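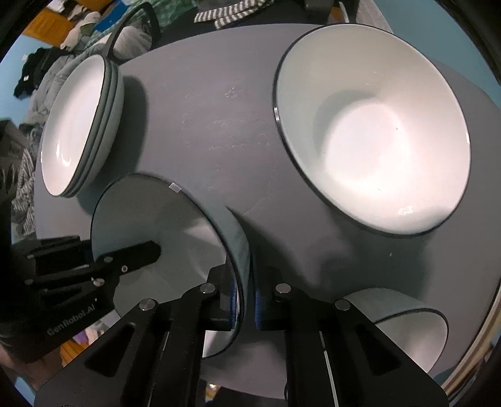 Bowls and hand-held grippers on the table at Hateno, Skenville.

I went to the Hateno open day on 26 September 2024 expecting to be sold something, and I was, a little. The invitation promised a look at "the full upkeep cycle of a working manipulation cell." I have been to enough of these to know that a full cycle usually means a clean machine behind a rope and a person with a tablet. So I asked to be put in the small group that was going to the bowl station, where there would be less to hide behind.

The word "cell" is generous. There is no fence and no arm bolted to a plinth. There is a gray table, some white dishes with dark rims, and a pair of black grippers that people hold in their hands and work like long fingers, with a camera riding on top to record what the fingers do. The recordings are meant to teach an arm later on. Clothes and towels were piled past the edge of the table, up against an office chair. Zewditu Birhane, who runs the station, said the clutter stays because homes have clutter. I can accept that as a principle. I would still like to know who decides when it is enough clutter, and whether anybody writes down when it changes. She said they don't, but that she had thought about it.

What I had come for was the setup, and to her credit she started with the dull part. Each tool gets checked before a session. The jaws are opened all the way and closed all the way, and whoever is holding the tool watches whether both fingers arrive together. Everything hangs on the pivot pins. If one has worked loose, the finger on that side lags, and a bowl that should be lifted straight gets twisted instead. You can feel it in the handle if you know what to feel for. I didn't, and had to be handed a bad one and a good one twice over before I stopped nodding politely and noticed the difference.

Then the blue pads on the fingertips. The ridges do the gripping, and glazed dishes are hard on them, or so I was told. Hateno's rule is to look at the pads every 600 closings and change them in pairs. I asked where 600 came from. Čestmír Slanina, the technician, said it came from the previous person in his job. Had anyone tried 500, or 900? No. The rule has held up, he said, and nobody has complained. I have heard that sentence in a lot of workshops, and it usually means the number is a habit with a clipboard attached.
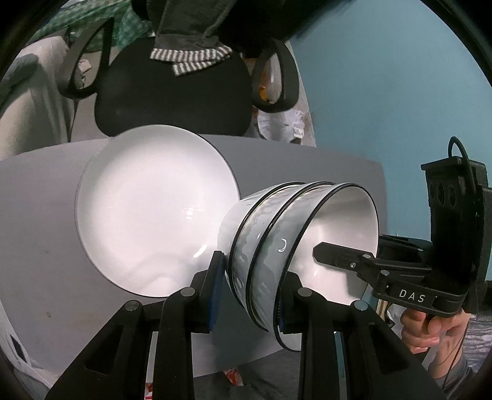

Nesting is the job that finds a tired pad quickest, according to Slanina. Two bowls held as one want to slide against each other, and if one pad is smoother than its partner the inner bowl starts to turn. He does his pad test with a nested pair for that reason, squeezing, tipping them sideways and waiting to see if anything creeps. It seemed to me the best idea of the afternoon. It isn't in the written procedure, which he let me read, and which has a long section on labeling cables.

About those cables. A thin one comes out of the top of the camera housing in a loop, and a good part of the talk was spent on how not to snag it. The written answer is to route it along the forearm. The practiced answer is to route it along the forearm and also be careful. Normand Tremblay, who was in my group and services packing lines at Grurnham for a living, asked why there was no clip with some strain relief. Birhane said a clip was coming. Tremblay asked since when. Since June, she said, and laughed, and I liked her for it.

The camera gets wiped and its mounting screws checked with a small driver kept in a mug. After that comes the piece I trusted least. They record one short reference session, bring it up on a laptop, and a person decides whether it looks right. There is a checklist with five lines on it. The last line reads "overall OK?" I asked what would make it not OK and got three different answers from three people, all of them sensible. I think they should pick one.

They told us the station has 1,285 accepted sessions so far. I asked how many were thrown out, and for what. Birhane had the first number to hand and said she would have to look up the second. Darcy Paquette from the front office stepped in to say that rejected sessions are "a learning resource," and we moved along.
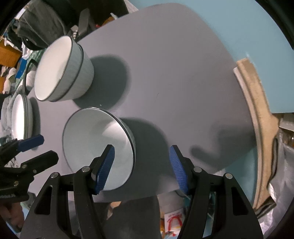 We were each allowed a turn at bringing the jaws up to a bowl with the pads open, under instruction. The advice is to come in with the rim midway between the two pads and close slowly. I closed on the rim at an angle, pushed the bowl along the table and was told this was normal for a first try. Tremblay did it cleanly and was insufferable about it as far as the parking lot.

Repairs are modest. Slanina keeps a tray of pins, pads and screws, and a finger can come off and go back on in the time it takes to drink a coffee, by his account. He didn't do one for us. I asked, and was told the spare was already promised to the afternoon group. The afternoon group included Clifford Thibodeau, an old colleague of mine, who wrote to me later that they hadn't seen one either.

There was also a handout on something called Chan, the log where faults are supposed to be entered. It looks reasonable on paper. The copy open on the laptop had pad changes filled in neatly and next to nothing under pins, though pins had taken up half of our visit. Either the pins are in better shape than we were led to believe or people are tightening them and moving on. I put this to Slanina and he said, "Probably the second one."

I would go back if they put his nested-bowl test into the procedure and let visitors watch a finger being swapped. Parking is behind the building, and the sign for it faces the wrong way if you come in from the Skenville side.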